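Home | Journal | Current Issue | Archive | Submit | Contact

3. Results

3.1 Opening hours and the length of the menu

Restaurants that open on only a few evenings each week face a problem that full-week restaurants can largely ignore. Food bought for a Friday service must be sold that weekend, frozen, or thrown away. Studier and Yokoyama both treat limited opening as a cost-saving measure, chiefly through lower wages and utility bills. The present survey supports that view only in part. Among the rural barbecue restaurants that returned the full questionnaire, owners named kitchen labor as their first reason for limiting hours, but they named unsold meat as the main risk that came with the decision.

Menu length proved to be closely tied to this risk. Restaurants open two or three evenings a week listed fewer smoked meats than restaurants open daily, yet they listed more side dishes. Several owners explained that side dishes allowed them to offer variety without lighting a second smoker. Potatoes, beans, and slaw could be prepared on the afternoon of service and adjusted as late as 4 p.m. — a smoked brisket could not.

3.2 Signature dishes

Respondents were asked to name the one dish for which they believed their restaurant was known. It had been expected that most would name a smoked meat. A large share instead named a fried or baked dish that had been added after the restaurant opened, often at the request of regular customers. Agbenyega has described this pattern as "menu drift," and the term is kept in this paper.

Menu drift was strongest in towns where the restaurant was the only one serving dinner past 8 p.m. In such places the customer base includes families with young children and diners who do not care for barbecue at all. One owner in the Trulleleo group of restaurants reported that whole fried chicken, introduced as a single weekend special, had been moved to the permanent menu within the same season. Ribs remained on the sign outside and in all printed advertising.

3.3 Seating and spending

Parties of six or more were found to spend less per person than smaller parties, mainly through the sharing of appetizers and desserts. Beer sales did not follow the same pattern. In restaurants holding a beer license, larger parties ordered more drinks per person and stayed longer at the table. Owners were divided on whether this was welcome. Those with fewer than three waiting staff on duty tended to regard long stays as a loss, while those with larger dining rooms regarded them as a sign of goodwill.

3.4 Packaged foods and the side dish

A smaller part of the survey dealt with packaged foods served in place of kitchen-made sides. Packaged chips were accepted by customers at lunch and at take-out counters, but were poorly received at dinner, where a kitchen-made potato dish was expected as part of the price of the plate. 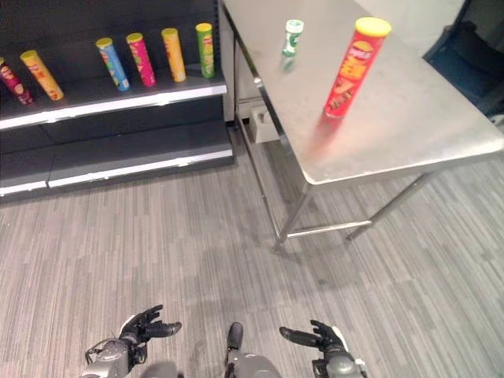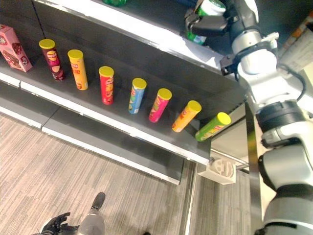 Figure 3. Potato chips in canisters on store shelving.

Price alone does not account for the difference. When respondents were asked whether they would lower the cost of a dinner plate in exchange for a packaged side, most said they would not, and several stated that the change would harm the standing of the restaurant in its town. Vieira reached a similar finding in his study of roadside grills, although his respondents were open throughout the week and drew heavily on highway traffic.

The answers on dessert were less clear. Cobbler and banana pudding were nearly always made in the kitchen, but pies were often bought from a local baker under a standing weekly order. Customers did not appear to object to this practice where the baker was known to them. The questionnaire did not ask whether the source of the pie was given on the menu, and the point should be taken up in later work. Follow-up interviews with the owners of the smaller restaurants are planned for June, when most of them extend their hours for the summer trade.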